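Data card for the `flowers` part of the Lomley tabletop set. The other parts (cutlery, ribbon, jars) have their own cards in the same folder.

Last revised 27 October 2020.

## Contents

- 401 sequences of artificial stems being picked up, sorted and laid down again
- 35 arrangements, listed in `arrangements.csv`
- 8 stem types, listed in `stems.csv`

A sequence starts with the stems lying on the table and ends when the last one is released. Sequences shorter than 140 video frames were dropped in March and their IDs were not reused, so the numbering has gaps.

## Stems

All stems are artificial. They were bought from two suppliers, Nostovus and Trarkov, and the supplier code is the first letter of the stem ID. Trarkov stems have a stiffer wire core and keep a bend once it is put in. Nostovus stems spring back. The `stiffness` column was filled in by hand on a three-point scale and should not be treated as a measurement.

Leaves are part of the stem they are attached to and have no ID. Leaves that came off are labeled `debris`.

## Table and layout

The surface is a white tabletop. Arrangements are laid flat, with no vase or foam block. Stems may overlap, and the `overlap` field records which one is on top. In the mixed layouts, pale blue hydrangea-type heads are placed next to red roses, close enough to touch. Color separates the two easily. Green stems crossing each other are the harder case, and most label corrections so far were made there. 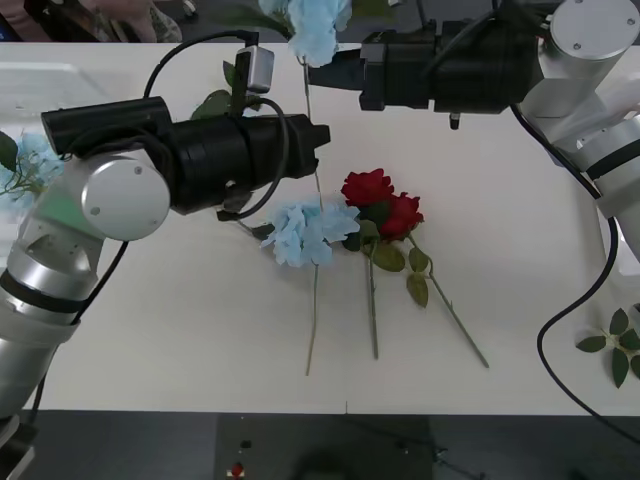
## Labels

| Field | Type | Notes |
|---|---|---|
| `stem_id` | string | supplier letter plus number |
| `head_color` | string | `blue_pale`, `red`, `white`, `yellow` |
| `head_visible` | 0/1 | 0 if less than half the head is in view |
| `overlap` | list | IDs of stems lying underneath |
| `stiffness` | 1–3 | see Stems |

`head_visible` was added after the first release. Files exported with the old Montoya script lack it and will fail validation. Run `fix_heads.py` on them first.

## Known issues

- `blue_pale` and `white` are confused in a few of the brightest sequences.
- Stem ends outside the view are labeled at the image border.
- `arrangements.csv` uses semicolons.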